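The Sweater Box, Year Six

Every September I decide that this is the year I will own fewer clothes.
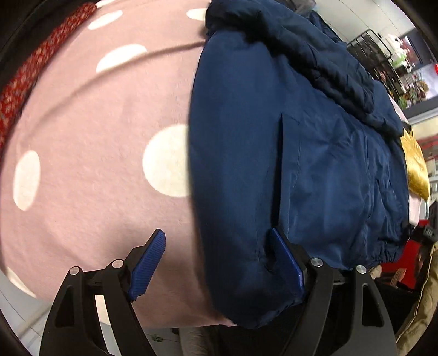
My sister holds that I don't have too many clothes, I have too few drawers, and she has been saying so since we shared a closet. She may be right. I went to Endgate to look at dressers anyway and came home with a pair of socks.

The trouble is the maybe pile. Keep is easy. Give away is easy once you stop reading the labels. Maybe is where the pants from 14 pounds ago live, along with a raincoat that lets in rain – I like the color. Last fall I put the whole maybe pile in a box and swore that anything I didn't miss by spring would go. By spring I had forgotten the box. I found it in August while hunting for the fan and was thrilled with all my new clothes.

So the new rule is 47 hangers. If something comes in, something goes out. I've had the rule for a week and I'm already looking at the hooks on the back of the bathroom door, which as far as I can tell are not hangers.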